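Histitz Grappling Match Records

Data card, version 4
Maintainer: Xuân Thân

Match records from submission grappling events run under the Histitz rule set. One row per match. The files are plain CSV, UTF-8, comma separated.
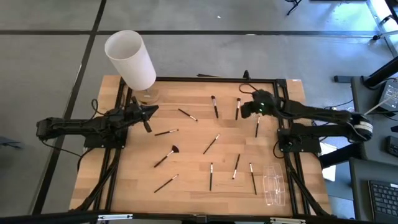
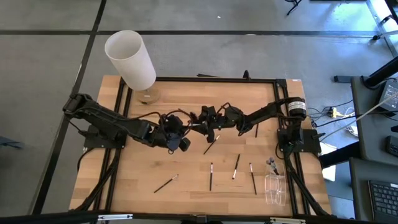
Contents

matches.csv: 1175 rows, one per match
athletes.csv: athlete ID, belt, weight class, home gym
events.csv: event ID, venue, mat count, rule notes

Athlete names are replaced by IDs. Gym names are kept. The two gyms with the most entries are Plumetti and Wino.

Fields in matches.csv

match_id: integer, unique
event_id: key to events.csv
athlete_a, athlete_b: keys to athletes.csv
result: A, B or DRAW
method: SUB, PTS, ADV, DEC, DQ or INJ
technique: free text, filled only when method is SUB
time_s: match length in seconds, stoppages excluded

Collection

Results were typed in from paper score sheets. Each sheet was entered twice and mismatches were settled against the original. Sheets from the Ung open were entered once only and carry the flag single_entry = 1.

Known problems

In 40 rows time_s is blank. The clock reading was not written on the sheet.
"Heel hook" and "inside heel hook" are used unevenly in the technique field. Merge them before counting.
Weight class is the class at registration. Athletes who moved up on the day are not marked.
Children's divisions are left out.

Suggested split

Hold out 200 matches, drawn by event and not by row. The same pair of athletes can meet twice at one event, and a row split will leak between train and test.

Changes

Version 4 (April): belt field recoded, duplicate match IDs removed.
Version 3: single_entry flag added.

Send corrections to the maintainer with the match_id and a scan of the sheet.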